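Two weekends ago I finally dealt with the vanity drawer. I'd been shutting it with my hip since November, and it had gotten to the point where a comb had to come out before anything else could go in. So I covered the table in white and started pulling things out — one at a time, which my sister says is the slow way. She's right! 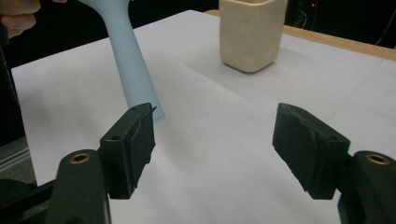
Lorna Talavera
Neighbors' Page, Lititz

I gave myself 15 minutes and took most of the afternoon. Hair ties went in one pile, dead hair ties in another, and I found a hotel sewing kit I must have carried through three moves. The one thing I never thought of tossing was my pale blue hairbrush. I've had fancier ones (Precious Panganiban talked me into a very nice one at the Okberg sale) and I always go back to the blue.

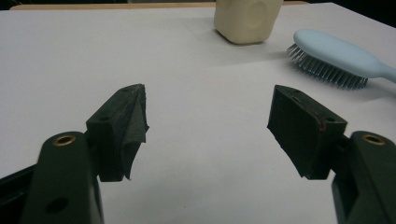 My rule now is that only what I use in a normal week gets to live in the drawer. Everything else goes in a box in the hall closet, and if I haven't gone looking for it by fall, out it goes. I kept 7 things, if you count the tweezers, and I do.
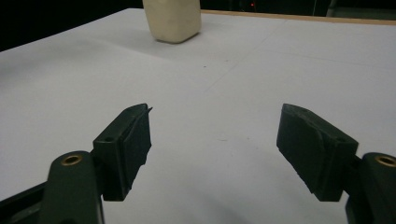
Page 7

Next up is the shelf over the washer, which I'm dreading a little. If you have a trick for keeping little bottles from tipping over — one that doesn't involve buying a rack — leave me a note at the front desk.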